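How Does a Bill Become a Law? (And Why Does It Take So Long?)

Oct 1, 2019

Suppose you decide there ought to be a law that every school lunch comes with a second dessert. Good idea. Who do you ask?

Many kids say the president. The president has a big desk and a very nice airplane, so it's a fair guess. But presidents don't get to write laws all by themselves. In the United States, that job belongs to Congress.

Congress has 2 parts, called the House of Representatives and the Senate. They work in the same building, at opposite ends of it, and they don't always agree on what day it is.

Step one: somebody writes it down

A law starts out as a bill. This kind of bill has nothing to do with the kind your parents sigh at in the kitchen. It is a written plan for a law. Anybody can think one up, even you, but only a member of Congress can hand it in. In the House, it gets dropped into a wooden box called the hopper. Sadly, nothing hops.

Step two: the small group

Next the bill goes to a committee, a smaller group of members who study one subject, such as farming or highways. They ask questions. They invite experts. They change words, and then they change them back. Most bills get this far and never come out again. They just sit there, like the broccoli at the end of dinner.

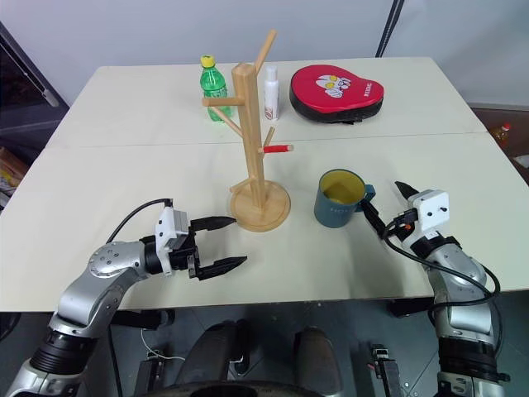
A wooden mug tree, with two bottles behind it.

Step three: everybody votes

If the committee likes the bill, the whole House or the whole Senate can talk about it – and they can talk for quite a while. Then they vote. If more than half say yes, the bill goes to the other end of the building, where the other part of Congress gets to do it all over again. Both parts have to pass the very same words. If one side says "cookie" and the other says "cupcake," they have to sort it out.

Step four: the big desk

Now the president finally gets a turn. The president can sign the bill, and then it's a law. Or the president can say no. That's called a veto, a Latin word meaning "I forbid." (Try it at bedtime. Results vary.)

Even a veto isn't always the end. If two out of every three members voting in each part of Congress still say yes, the bill becomes a law anyway.

Words to know

Bill: a written plan for a law
Committee: a small group that studies bills
Veto: when the president says no to a bill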